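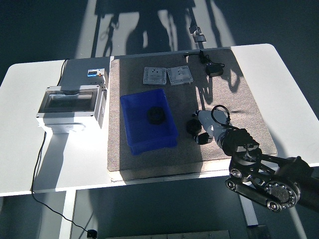
Electrical reuse bench: progress report to the Prultura fund

Period covered: the six months to the end of November
Prepared by: Nima Ebrahimi, workshop lead, Cundness Reuse Workshop

1. Summary

The grant paid for a sorting and testing bench for small electrical fittings at the Cundness workshop. The bench is in use. Up to the end of the period we took in 1,000 items, passed 536 for resale or reuse and sent 492 of those back out. The remainder of the passed stock is on the shelves at Cundness. Items that failed or could not be tested went for metal and plastics recycling through our usual contractor, Bettencourt.

We have spent within budget on everything except storage, which is explained in section 5. One piece of work, the printed guide for households, is late.

2. What comes in

Most of what we receive is left over from house clearances and small refurbishment jobs. Wall sockets and switches are the most common items. Many are white square single sockets with a switch, taken off when a room was rewired or when somebody wanted a metal finish instead. After those come power adapters, usually parted from whatever they used to run, then plugs, connectors and lengths of cable. Distribution boxes with hinged lids arrive less often but take up far more shelf room.

Donations come in mixed. A single carrier bag may hold a socket plate, two chargers, a door bell and a handful of screws. Sorting these was the slowest part of the old arrangement, when everything was tipped into one crate and picked over as time allowed.

3. How the bench is laid out

The white table stands where it gets the sun, with a felt mat over the middle and right of it. We tried working on the bare top at first. Small parts slid about and the faces of the socket plates picked up scratches, so the mat was added in the second month. It does ruck up at the edges and has to be pulled straight, and we will look for something heavier when it wears out.

Socket plates are laid face up towards the back of the mat. A blue bin sits within reach for small round and loose parts. Boxes go to the left, on the bare table, so that their corners do not drag the felt.

Strong sun is a nuisance on bright days. The shadows fall right across the work and it is hard to read the small print on the back of an adapter. A blind is on the list for the next period and can be met from the existing equipment line.

4. The work itself

Each item is looked over for cracks, scorching, missing screws and damaged pins. Anything with burn marks is rejected straight away. Adapters are sorted by output voltage and by the shape of the connector, then tested under load. Cables are uncoiled and checked along their full length before they are tied. Socket plates are cleaned, tested and bagged in ones or twos. We do not sell plates singly if we can match them, as most buyers are replacing more than one.

Distribution boxes are sold as empty enclosures only. Any fittings left inside are removed and recycled. We took this decision in the first month and have kept to it. The lids are checked for a clean hinge and wiped down, and a box with a cracked lid is kept back in case another of the same size turns up with a good one.

Loose round parts such as rubber plugs and caps are kept if they are sound. They are not counted in the figures above. They go in a tray by the counter for people to help themselves.

5. Spending

Bench, mat, bins and test equipment came in slightly under the amount agreed. The shelving from Deketti cost more than the quote because we had to order a deeper size for the boxes. The extra was covered by moving money from the publicity line, as agreed by email with your office. Wages and training are on budget. We ran 20 training sessions, each for a small group, covering safe handling, sorting and record keeping. Testing is done only by trained staff.

6. Difficulties

Adapters remain the weak point. We can test them easily enough, but people seldom know which one they need and many are returned unopened. We now ask customers to bring the device or a note of the figures printed on it. Returns have dropped since then, though we did not keep a proper record until late in the period and cannot give a reliable number.

The household guide was due at the end of the summer. The text is written, but the drawings have had to be redone. We expect to send you a proof before the next payment falls due.

7. Next period

We plan to fit the blind, finish the guide and set up a second bin so that rubber and metal parts are kept apart. We would also like to talk to you about whether the bench could take small lamps and extension leads. This would need more table space and possibly a second bench, and we have not costed it.

Receipts and the monthly tally sheets have been sent separately.

Nima Ebrahimi
Cundness Reuse Workshop

Search reports Enter keyword Go

Shared 20 times

3 comments

MargaretT
Do you take the old round pin sockets? I have a box of them in the loft and would rather they went to somebody than to the tip.

Cundness Reuse Workshop
We can't resell those, but bring them in and we will put them with the metal and plastics recycling.

dlp_joiner
Bought four white switched sockets from you last month, all clean and all matching. Please do go ahead with the extension leads.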